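The Counter Around the Sink

A bathroom counter fills up a little at a time. Soap comes first, then hand cream, then whatever came home from the drugstore in August and never made it into the cabinet. Ludmila Trnka has been sorting out other people's bathrooms for 9 years, and she starts every job at the sink.

"People want to talk about shelves," she says. "I ask them what they touch before breakfast." 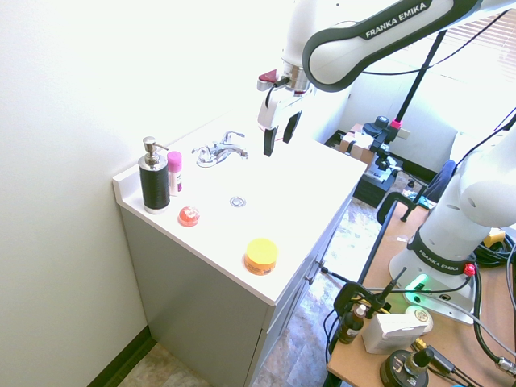 Trnka's rule is that a small vanity should keep only daily items on top, and that they should stand behind or beside the basin. Tall things go to the back. A black soap dispenser with a silver pump can live in the rear corner, where a hand finds it without looking. Low jars can sit farther forward, like the one with the yellow lid near the front edge, but she would move that one back if there were children in the house. Anything used once a week goes below.

Lena Wasilewska, who fits bathrooms for Grukis, agrees about the corners and disagrees about the cabinet. She finds that deep cabinets swallow things. One client had over 200 sample bottles under a single sink — most of them from hotels. She now puts in a shallow pull-out tray, and the cheapest one she orders costs $73.

Both of them like a plain white top. It shows toothpaste, so it gets wiped.

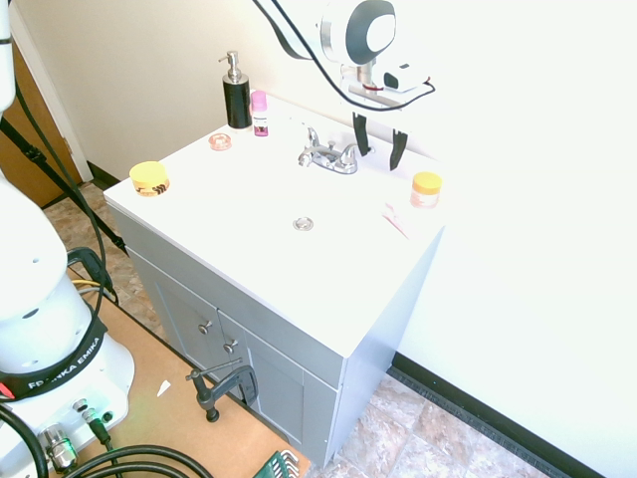

A flat white top with a gray cabinet below. The small items stay mostly along the back and edges.

Wiping is where most arrangements fail. If six things have to be lifted to clean behind the faucet, the cloth goes around them. Trnka suggests grouping the little bottles on one side of the faucet and leaving the other side clear. Balms and tins can share a saucer. She does the whole counter on Sunday nights with dish soap and an old washcloth, then dries the chrome with a towel on its way to the laundry.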